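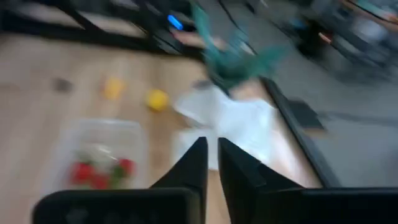 **December, 4:10 pm, finish bench**

Second round on the Hasico wax oil. Keerthana is convinced it cures faster than the Rastum. I'm not there yet.

Her argument is the thumb test from last week. My problem with the thumb test is that it was her thumb, on her board, and she knew which half was which. Asked Shobha to do it blind this morning. She picked the Hasico side as "tackier, maybe," then changed her mind.

What we did today:

- one maple offcut, sanded to 100, wiped down
- left half Rastum, right half Hasico, one thin coat each
- checked at 6 hours, same rag, same pressure (as far as anyone can keep the same pressure)

Both halves marked the rag. The Hasico mark was lighter, but I also think I put less on. Should have weighed the pads before and after. Do that next time.

The humidity meter says 38. It said 38 in August too, so I wouldn't lean on it.

Sreekumar wants to quote the Branach tables with the new oil on the strength of "dries overnight" on the tin. The tin doesn't say at what temperature or on what wood. I told him to hold off until we have three boards that agree. He wasn't pleased.

To do: weigh pads, borrow Padmavathi's meter, repeat on oak. Ask Jayanthi if the old Mateos tin is still any good as a control. Lid was loose when I last saw it, so probably skinned over.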